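Section 4. Setting Out and Clearing the Table

This section covers the layout of small household items on the Flindeck plank-top table: which containers to use, where sponges and cloths are kept, and how food items are placed during sorting. Read Section 3 (Leveling and Finish) before placing anything on the tabletop.

Figures 4-1 and 4-2 show the standard mixed layout, with the tray at the rear.

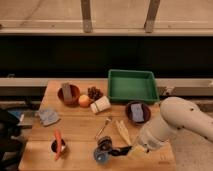
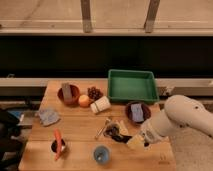
Figures 4-1 and 4-2. Green tray at the rear of the table, empty. Two brown bowls, each holding a sponge. Folded light blue cloth at the left.

4.1 Before you start

Check that the tabletop is clean and dry. Run a hand along the plank seams and remove any crumbs or grit. A soft brush works better than a cloth for this, as a cloth tends to push debris into the seam.

You will need:

Sorting tray, green
Bowls, round, brown (2)
Small cup
Sponges
Cloth, light blue
Food items to be sorted

CAUTION: Do not place more than 75 pounds on the tabletop at any one time. The figure includes the weight of the containers.

4.2 Placing the containers

1. Set the tray near the rear edge of the table, right of center. The long front area must stay clear for sorting.

2. Check the tray for overhang. A small overhang toward a ledge behind the table is acceptable if the tray sits flat and does not tip when pressed at the front corners. If it tips, pull it forward.

3. Set the first bowl at the back left.

4. Set the second bowl in front of the tray. Leave enough room between the two to lift the tray without striking the rim of the bowl.

5. Place the small cup at the front left.

NOTE: The tray and bowls are not fixed to the table. If the table is moved, remove them first.

4.3 Placing the sponges

1. Squeeze out each sponge completely over a sink. A sponge that drips must not be returned to the table.

2. Stand one sponge upright in the first bowl, with its top edge above the rim.

3. Place one sponge in the second bowl. It may stand upright or lie at an angle. Upright is preferred for drying.

4. Keep sponges of different colors in separate bowls. Gray is used for the tabletop and lavender-blue for the containers. If you use other colors, write the assignment on the card inside the back cover of this manual.

5. A further sponge may be kept on the tabletop for use during sorting. Do not leave it there overnight.

CAUTION: Do not place food in a bowl that has held a sponge until the bowl has been washed with dish soap and rinsed.

CAUTION: Scouring pads and the abrasive side of two-layer sponges will dull the finish. Damage of this kind is not covered. See Section 9.

4.4 Placing the cloth

1. Fold the cloth to a small square.

2. Lay it near the left edge of the table, in front of the first bowl.

3. Replace the cloth when it is damp through. Moisture held against the wood can leave a pale mark, which may be permanent on tables made before the change to the Kokovier finish. To identify the finish, look at the label under the left rail. Tables with the later finish carry a K after the serial number.

NOTE: The cloth does not need to be flat. A loosely folded cloth dries faster.

4.5 Placing the food items

1. Rinse and dry fruit and vegetables before they are set down.

2. Place round fruit directly on the wood, to the right of the first bowl. If the fruit rolls, the table is out of level. Repeat the procedure in Section 3.2.

3. Place grapes behind and to the right of the round fruit. Keep the bunch whole. Check underneath for split berries, and wipe up juice at once.

4. Stand a carrot in the small cup, tip outward, leaning on the rim. If the cup tips, use a shorter carrot or a heavier cup.

5. Lay cylindrical items on their side between the fruit and the tray. Turn them so that any roll is along the length of the table and not toward the front edge.

NOTE: Citrus juice should not stand on the finish for more than a few minutes.

4.6 Sorting into the tray

The tray receives whatever is being cleared from the table. It should be empty at the start.

1. Decide what is to be cleared: food, or cleaning items. Do not mix the two in one load.

2. Begin with the items nearest the front edge and work toward the back.

3. Set heavier items against the rear wall of the tray and lighter items at the front.

4. Place grapes last, on top of or beside firm items.

5. Lift the tray with both hands under the short sides. Do not drag it across the planks.

6. Empty the tray, wipe the inside, and return it to the rear of the table.

If the load will not fit below the tray walls, make a second trip. The Pisgate deep tray (part 156) has higher walls and fits the same position, but it must not overhang the rear edge by any amount.

4.7 Wiping down

1. Move the bowls, cup and cloth to one side.

2. Dampen the tabletop sponge with plain water and squeeze it out.

3. Wipe in the direction of the planks, one plank at a time, from the rear to the front.

4. Dry at once with a clean cloth.

5. Lift and wipe under the containers before they are put back. Rings form most often under the second bowl, which tends to be moved least.

The finish is rated for over 1,000 wipe-downs with plain water. Detergent shortens this. Once a year, in February or whenever the heating has been on for a long period, apply Ocampo board oil to the end grain only.

4.8 Common faults

Tray rocks when pressed.
Too much overhang, or debris under the base. Pull the tray forward and wipe underneath.

Sponge falls over in the bowl.
Bowl too wide for the sponge. Lean the sponge against the side, or use the narrower bowl.

Sponge smells after rinsing.
Discard it and wash the bowl.

Pale ring on the wood.
Allow to dry for a full day, uncovered. If the ring remains, see Section 7.4.

Cloth sticks to the surface.
Residue from fruit juice. Soften with a damp sponge and lift the cloth slowly. Do not scrape.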